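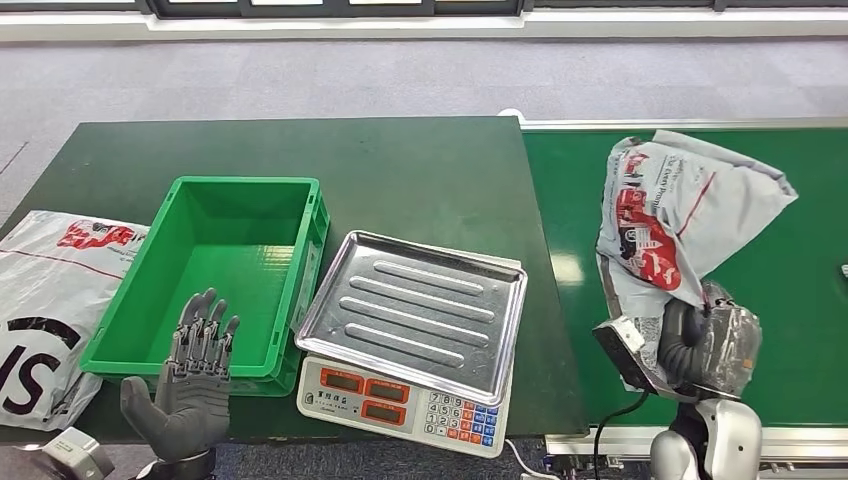
Minutes, Imville parts and trainees meeting, Jan 22, 2020. I took these, so blame me for the spelling! Present: Rawan Ghanem (chair), Chang-ho Cheon, Şengül Yaman and me, Primo Cattaneo. Régis Leblanc sent regrets. We started with the brake pad returns from Riviere, which keep getting billed at the wrong weight. I said we should get a scale for the parts counter, the kind with a stainless steel tray on top, and everybody liked that. Chang-ho will get 2 quotes, limit $200.
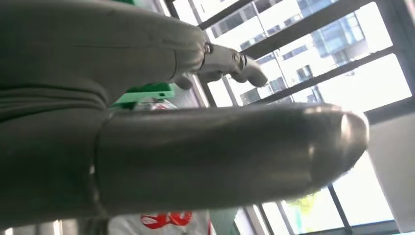
*Gripper finger, light on the tip*

Next up, trainee toolboxes. Şengül wants all 3 new mechanics to have their own set before they go near a customer's car (I'm with her on this). We argued a bit over lockers, then voted to set aside $2,000. Passed, no objections.

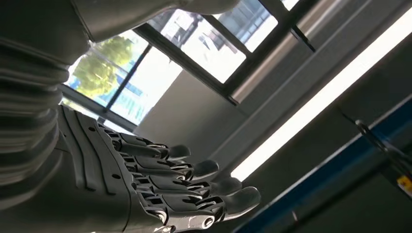 *Gray robot hand, fingers extended*

Gedia still owes us an answer on the Saturday engine class. Rawan will call them again, and Régis gets the loaner car keys back to Şengül.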